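Teaching a two-arm robot to sort shoes into a bin by remote control

Updated 2018-09-11 by Hermine Leitner

This page covers recording demonstrations for the sandal task: everything from setting out the table to deciding which runs to keep. It assumes the arms are already powered, homed and talking to the recording computer. If they aren't, go through the Busbridge startup page first and come back.

The task is easy to say. Sandals go from the tabletop into the bin. It is harder to drive than it sounds, and most of the bad runs we collected in June came from operators who knew how to move the arms but had not decided how they wanted to pick up a shoe.

What you need

A bin with straight sides. Soft baskets fold when a finger touches the rim.
Slide sandals, all the same style and color to begin with.
The lead arms, clamped to the operator's bench.
A wrist camera and a fixed camera, both showing a live view.
A second person to reset the table.

Before you start

Wipe the lenses. Check the fixed camera by putting the bin in its normal spot and comparing the view with the printed reference on the bench. If the bin has drifted in the view, move the bin, then check that the camera clamp is still tight. Don't turn the camera to fit the bin.

Open and close each gripper a few times with the lead handle. The fingers should meet without one pushing the other aside. If there is play in the handle, redo the gripper zero now. A bad zero will be in every run you record until you notice it.

Start a new session folder and type in your own name as operator. Thaddeus Villanueva goes through the folders afterward and sorts them by operator, and runs filed under "test" get deleted.

Setting out the table

Put the bin in the center, set back from the front edge, with the long side facing the front. Place the sandals on both sides of it so that each arm has something within easy reach. Toes can point in toward the bin for the first set of runs. Let some of them overlap or lean on each other. People setting a table for a robot tend to space everything out neatly, and a policy trained on neat tables gets stuck the first time one shoe is lying on another.

Change the layout a little after each run. Slide one sandal forward, tip one up, turn one a bit. Save the large changes (upside down, toes facing out, everything on one side) for later sessions and note them in the layout field.

Driving the pick

Come in from above with the gripper open, and slow down before the fingers reach the height of the strap. There are two grips that work:

Strap grip. One finger goes under the strap and the other stays over it. This is the more secure hold and the one to use when the sandal is lying flat.

Side grip. The fingers close across the sole near the heel. Use it when the strap is pressed against another shoe or facing away from the arm.

Pick one grip for each kind of layout and stay with it. If you use the strap grip on a flat sandal in one run and the side grip on the same layout in the next, the model has to average the two, and what you get back is a gripper that comes down between them and closes on nothing.

Take the top sandal of an overlapping pair first. Lift straight up until it is clear, then move sideways. Dragging it off drags the other one along, and sometimes both end up on the floor. 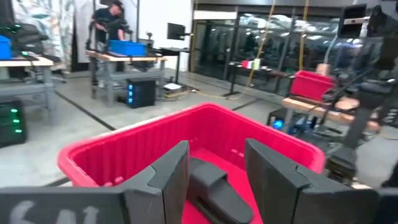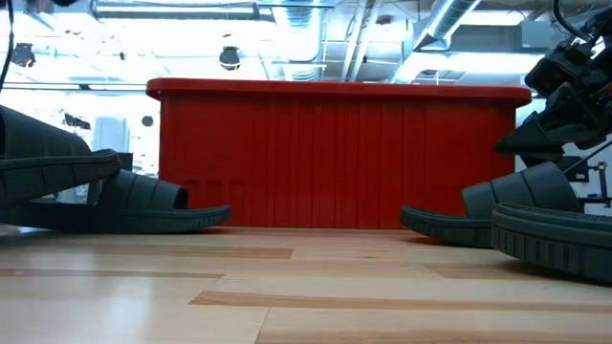

First picture: wrist camera, with the fingers reaching into the red bin. Second picture: fixed camera, with the gripper over a sandal at the right.

Driving the place

Bring the arm over the bin high enough to clear the rim, then lower it. Watch the wrist view for this part. The fixed camera looks at the front of the bin and can't tell you how far down inside you are. Open the fingers close to the floor of the bin and pause for a moment before lifting. The pause matters – without it the gripper starts to rise while it is still opening, and the strap catches.

Keep the other arm still while one arm is inside the bin. Once you are comfortable you can overlap the motions, with one arm reaching for its next sandal while the other is lifting out. Don't do this in your first sessions. Two arms over one bin will hit each other sooner or later, and the safety stop ends the run.

Mistakes and recoveries

If you miss a grip, open, back up a little, and try again at normal speed. Keep recording. Runs with one clean recovery are useful and we want some in every session. If you miss the same sandal repeatedly, end the run and mark it failed.

A sandal that lands on the rim and hangs there can be nudged in with closed fingers. A sandal that falls off the table ends the run. Nobody reaches into the work area while the arms are live, including to save an otherwise good run.

How many runs

Plan on 17 good runs per layout before moving to the next one. The Pennington set, which is the one the current policy was trained on, has 795 runs from seven operators. You won't need that many to see the arms begin to do something sensible, but with fewer than six layouts the policy mostly repeats the positions it was shown.

Take a break between layouts. Tired operators get jerky near the end of the reach, and it shows clearly in the joint plots.

Checking what you recorded

Play back every run at double speed with both camera views side by side. Throw out a run if:

Either camera dropped out or froze.
The two views are out of step when the fingers close.
The arm sat still for a long time in the middle.
A hand or sleeve came into the work area.

Then open the gripper plot. Each pick should show a clear close and a clear open. A lot of small ripples in between means the handle was being squeezed on and off during the carry – see the note on grip force on the Gurka handle page.

Copy the session to the shared drive before you log out. Leave the bin on the table for the next operator and park both arms in the rest position.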